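Norðdahl 827 Laboratory Bottle-Top Filter Funnel

Item 827-100
Sold by Jitcombe Laboratory Supply

The Norðdahl 827 is a reusable filter funnel for clearing buffers, mobile phases and other water-based solutions before use. It threads directly onto a standard wide-mouth media bottle, so the filtrate goes straight into the container it will be stored in. A side port takes ordinary vacuum tubing and works with a small bench pump or a house vacuum line.

The funnel body is molded in one piece and can be autoclaved. The support screen lifts out for cleaning. Membranes are held by a locking ring that turns by hand, and no clamp or tool is needed. The lid has a vent hole and sits loosely on the funnel during filtration.

Each unit ships with the funnel, lid, support screen, locking ring, 2 spare gaskets and a starter pack of 5 membranes. Replacement membranes are sold in boxes of 100 under the Trorken name. Membranes from the older Dikatgate funnels do not fit the 827, as the seat is wider.

Not for use with strong solvents. Check the chemical resistance table in the manual before filtering anything other than water, salt solutions or dilute acids and bases. Do not use under positive pressure. 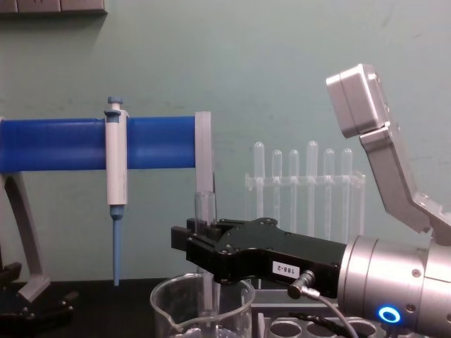
To clean, rinse with deionized water right after use and let the parts air dry upside down. Protein residue should be soaked off overnight in a mild lab detergent. Remove the gasket before autoclaving and put it back once the funnel has cooled. Replace the gasket if it looks flattened or if the vacuum is slow to build.

In stock items leave our warehouse the next business day. Unopened units may be returned within the normal return period. Opened membrane packs cannot be returned.

Related items

Trorken Membranes, box of 100
Norðdahl 827 Gasket Set
Norðdahl Vacuum Tubing
Dikatgate Funnel Replacement Lid
Jitcombe Wide-Mouth Media Bottle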